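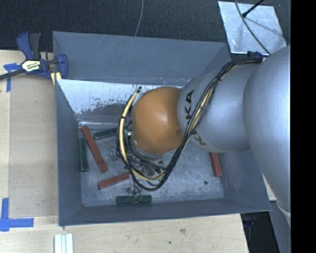 ABOUT US / WHO WE ARE

Plistovbridge writes the software that sits between a camera and a robot arm. Perception, grasp planning, motion, and the tooling to see what went wrong. No hardware of our own. We started with 2 people and a bin of parts, and bin picking is still most of the day.

What we make

Stusel - the planner. Takes a view of the bin, ranks the grasps, throws out any that would put the wrist through a wall. Red and green blocks in a metal bin are our standard test. Plain shapes, awful reflections. Shiny walls fool depth sensing, and a block lying close to the wall is where most planners give up. Ours used to as well.

Gukik - logging and replay. Every pick attempt gets saved with the plan, the joint states and the reason it was scored the way it was. The current regression set is 3,315 attempts and you can step thru any of them. Customers asked for this one after seeing it on our screens, so now we sell it.

Cables. We model them. A cable bundle swings and loops around the wrist and gets into the camera's view, and the planner has to know about it before it commits to a move. Took 3 rewrites.

Who does what

Piret Vaher - planning and control
Gebremedhin Zeleke - perception, calibration
Sigita Ramanauskas - Gukik, customer support, invoices
Priit Jaunzems - test cell, drivers

Working with us

Send a few of your parts and the inside dimensions of your bin. We run them, you get the replay files and a straight answer, including when the answer is no. Please dont send anything oily without asking first.

Remote demos Wednesday afternoons, ask Sigita for a slot. We're small so replies can take a day or 2. Support customers go to the front of the line.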